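# Tredent gear plate kit – progress report to Westerberg, May

Reporting stage: second. Work package: printed parts and assembly layout.

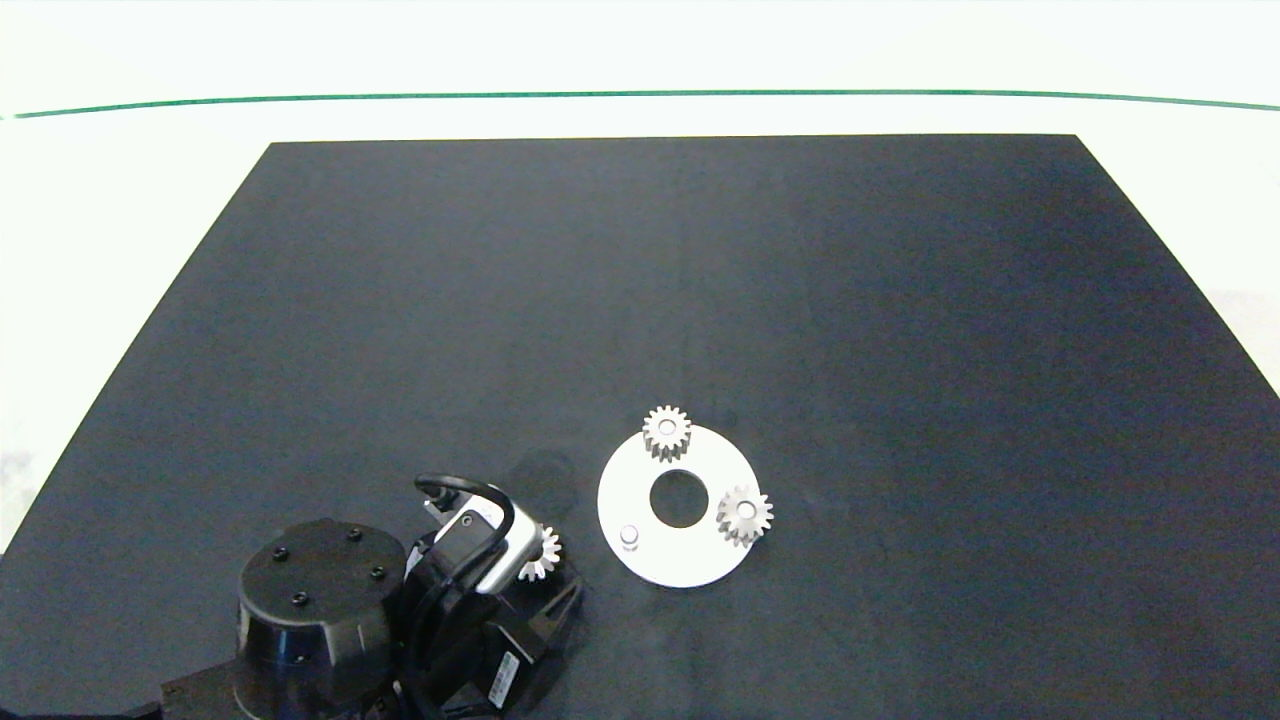 ## 1. Status of the kit

The kit consists of a flat round plate with a large central opening, upright pegs on the plate, and white spur gears that drop onto the pegs. The gears overhang the rim of the plate slightly, so that the teeth can be reached from outside. This arrangement was agreed at the end of the first stage and has not changed.

The plate drawing is now at revision 22. Revision 21 was withdrawn after the pegs were found to lean when the plate cooled on the print bed. The base of each peg has been thickened and the fillet enlarged. Plates printed to the new drawing sit flat.

## 2. Fit of gears on pegs

Fit remains the main technical item. A gear has to go down over its peg without force and must then turn freely. The bore in the earlier drawing was too tight on parts from the Diden printer and acceptable on parts from the Tulelen workshop. The two sites were using different slicer settings for inner walls. Both now use the Tulelen profile.

- Bore: opened slightly, drawing updated.
- Peg top: small chamfer added to help the gear find its place.
- Tooth form: unchanged – square teeth, easy to print and to inspect.
- First-layer flare: to be trimmed by hand until the bed temperature is settled.

## 3. Assembly surface

Assembly is done on a dark matt tabletop. White parts are easy to find against it, and stray print debris shows up at once. The surface marks easily and is wiped down at the start of each session. The pale tabletop used in the first stage has gone back to Diden.

## 4. Spending

The materials line for this stage was 1000 euros, of which 66 per cent has been spent, mostly on filament and replacement nozzles. No transfer between budget lines is requested. The remaining sum covers the printing planned below.

## 5. Open points

1. Wear on the pegs after repeated fitting and removal has not been measured. A simple gauge is being made at Tulelen.
2. Gears from different batches vary slightly in thickness. A limit will be added to the drawing.
3. Storage: plates warp if stacked while warm. A rack is on order.

## 6. Next stage

Printing of the full set of plates and gears will start once the wear gauge is in use. The drawings, print profiles and inspection sheet will be sent to Westerberg together with the next report. A decision is needed from Westerberg on whether the gears should stay white or be coloured by size – the filament order depends on it.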